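The Small White Case at the Bottom of Every Bag
By the Home Desk

Somewhere in your house there is a drawer, a dish or a coat pocket with earbuds in it, and I would bet a decent lunch that at least one of them isn't where it ought to be. I know this because I went looking last October, meaning only to find the pair I take on the bus, and came back to the kitchen with four cases, a tangle of short cables and one lonely left bud that fit none of them.

We are fond of these little things in our house, and a bit careless with them too. They go through the wash in shirt pockets, they roll under the couch, they spend whole winters in the lining of a parka. When the magazine asked readers in Flekville to tell us about theirs, 326 of you wrote in (bless you, some at great length!), and by far the most common story began with the words "I opened the case and it was empty."

So it seemed worth spending a few pages on the case itself, which gets far less attention than the buds and does a good deal more of the work. Shut, it's a pebble, pleasant to turn over in your hand during a long phone call. Open, it's a different creature altogether, with its hollows and its tiny charging points, and that is where the trouble collects. Pocket lint, crumbs, a smear of hand cream, whatever the week has left behind.
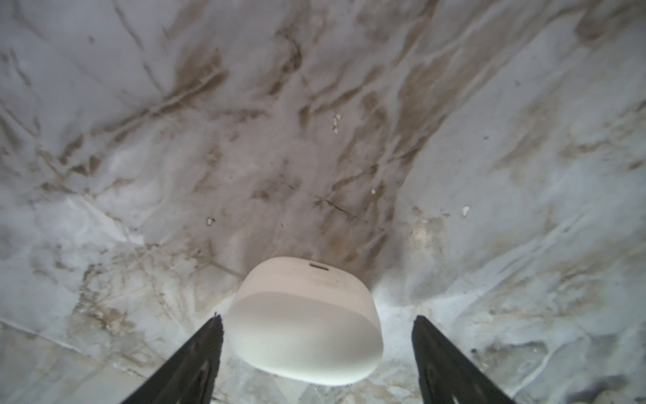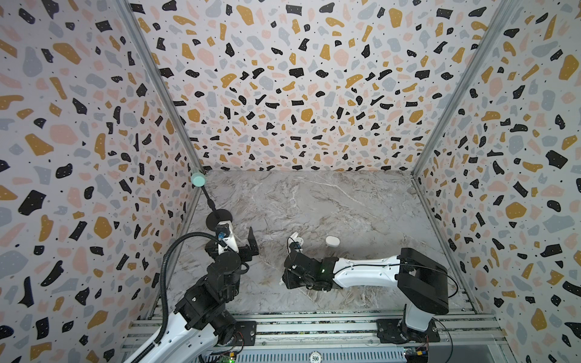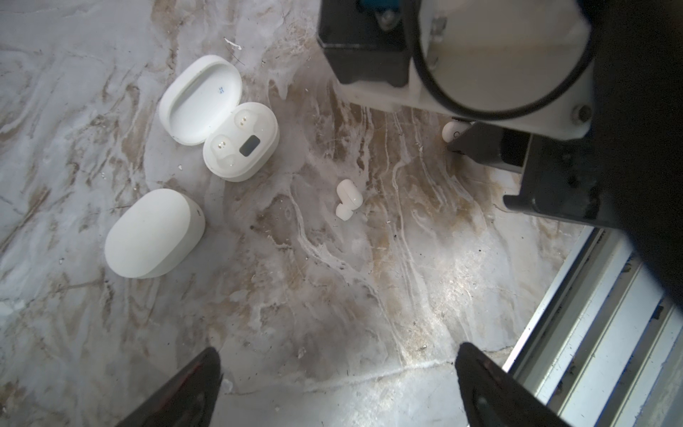
Last picture: an open case with both cradles empty, the two earbuds lying beside it and a closed case just below.

Cleaning one is a quiet ten-minute job, the sort I like to do at the counter while the soup is on. Take the buds out first and set them down together, somewhere they can't roll. A dry, soft brush will lift most of what has settled in the cradles, and a cotton swab will coax out the rest if you're patient with it. Go gently over the small gold contacts and keep water well away from them. For the outside, a barely damp cloth is plenty, though white plastic does hold on to its gray smudges along the edges, and after a year or two I've made my peace with mine.

While the case is open, look at the hinge and the rim of the lid as well, where fine dust likes to settle. Then let everything sit for a while before you put the buds back and close it up.

As for keeping them, the best answer I've found is a saucer. Mine is a chipped one from the Erkeck flea market, eighteen cents in the bargain crate, and it lives by the door with the keys. A reader in Panport uses an old soap dish, and another keeps a felt pouch for each member of the family, with initials stitched on, which I admire very much and will never get around to doing.

If your cases look alike, as ours do, a dab of nail polish on the underside saves a lot of squabbling before school. I used coral. The lonely left bud is still in the saucer, waiting for its partner, and I check the parka every time I pass the closet.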